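Equipment planning report, August
Prepared by Kohei Nagano for the Rundeo equipment fund

Work this period went into deciding what to buy for the second drive-handling cell. The first cell is the basis for the budget. We kept its parts list and went through it line by line to see what should be ordered again and what should change.

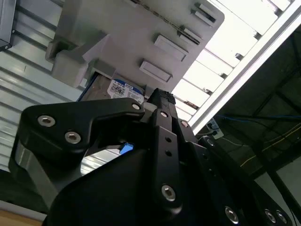

Quotes are in from Flondov and Ueda for the gripper. Ueda is higher in price but includes spare fingers and delivers in 60 days. We recommend Ueda. The holders can be made in-house, and we have set aside $1000 for material - enough for both cells.

The slotted table will be ordered from Stosetti in the same size as the current one, so fixtures can move between cells.

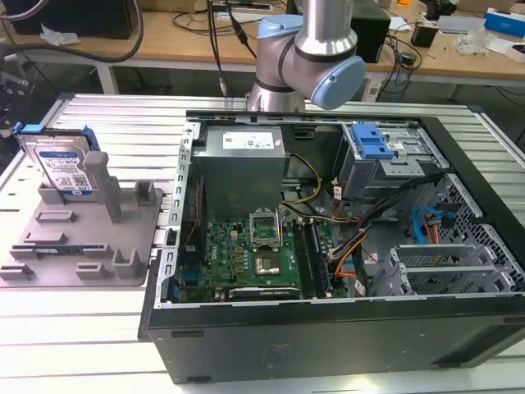 Current cell with desktop tower and drive fixture on the slotted table.

Still open: a second arm. We are asking for five more weeks before committing, as the lease terms have not come back. No change to the total request.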